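# The Rim Problem

The first fault report from the Gezer cell was logged in August and ran to one line: "Arm stopped, bin moved." It was closed the same afternoon. Over the next two weeks the arm stopped 15 more times, and each stop was cleared from the pendant without anyone opening the force log.

Gezer is a small bin-picking setup run by Liltano, a contract integrator that tests grasping software before it goes into customers' packing lines. The task is a dull one. The arm lowers a two-finger gripper into an open plastic bin, closes on a single object, lifts it clear and sets it down. Toy cars are a favorite test item at the lab. They are hard, glossy and rounded, and they roll if touched in the wrong place.

The stops had one thing in common. The fingers had touched the front rim of the bin on the way down, and the controller had kept pushing until the contact force passed the limit. In most cases the bin slid and took up the load. In 2 cases it tipped, and the object went over the side.

Chathurika Sheikh, who wrote the review, started with the camera. The wrist unit looks down past the fingers, so the fingertips always hide part of the view. When an object lies close to the near wall, the rim and the tips overlap, and the depth estimate for the rim gets worse at exactly the point where clearance matters. The planner was filling the gap with the last good value it had. If the bin had been nudged since that value was taken, the planned path went through a wall.
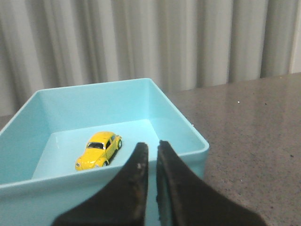 Gudrun Stüber read the draft and disagreed with the order of blame. The camera had done what its data sheet promised, she wrote back, and a stale depth value is an ordinary condition that any planner should expect. Her objection was to the force limit. It had been raised during an earlier trial with heavier parts and never set back, so a touch that should have ended in a clean retract became a shove.

The change history bore her out. The limit had been raised by a factor of 4 for a job named Wusico, and the setting was stored with the gripper profile, not with the job. Every later task using the same fingers inherited it. The operator screen showed the profile name and no numbers.

Wear was considered and set aside. Rubbed fingers grip less evenly, and a rough pad can catch on a plastic lip, but a fresh pair was fitted for a control run and the rim contacts continued at the same rate. Lighting was checked too. Pale bins on a speckled surface gave the segmentation no trouble.

The corrected software does three things. It rejects any rim estimate older than 8 frames and backs the arm off for a second look. It approaches objects near a wall with the fingers turned parallel to that wall. It also loads the force limit from the job file and will not start if the entry is missing.

The last item has caused the most complaints. Wustero, a second cell in the same building, refused to start on the morning after the update - none of its older job files had the entry. They were filled in by hand before noon.

One question in the review is still open. The safety assessment for Gezer assumed that the bin was fixed to the counter, and it never was. Sheikh has asked for a clamp. Stüber wants the assessment redone first, with the bin free to move, on the grounds that customers will not clamp theirs. The cell is running at reduced speed until they settle it.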